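ok so we moved the regression suite off Zinside and onto Sison last Tuesday. thread, because people keep asking

1/ 651 test cases. Most came across with the importer. 34 did not - all of them used nested data tables and the importer just drops the inner one. No warning, no log line

2/ check your object names before you import. Sison cuts anything over 300 characters and then you get two objects with the same name. guess which one it clicks

3/ parallel runs are great. we went from one agent to 3 and the nightly is done before I'm up. Set the timeout per agent tho, the global one gets ignored

4/ login steps - don't record them. Write one shared step, call it everywhere. Ileana Lazăr on our team did this over a weekend and it saved teh whole migration

5/ reports. meh. the PDF export loses screenshots if the step name has a slash in it. HTML export is fine, use that

6/ then on to the flaky ones

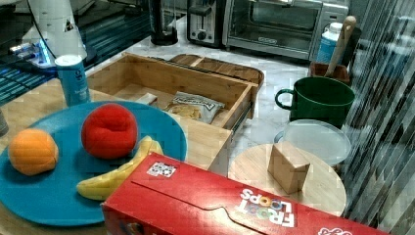

7/ flaky ones: nearly all waits. Swap fixed sleeps for "wait until enabled" and rerun. still flaky after that, tag it and take it out of the nightly, fix in the daytime

8/ Nenby plugin works but only if you intsall it before you make the project. We had to recreate ours. Annoying

9/ would I do it again, yes. would I do it in September right before a release, no

More from this author
Predthorpe build agents, setup notes
Naming test objects so you can find them later
Shared steps vs. recorded steps
Nenby plugin: first look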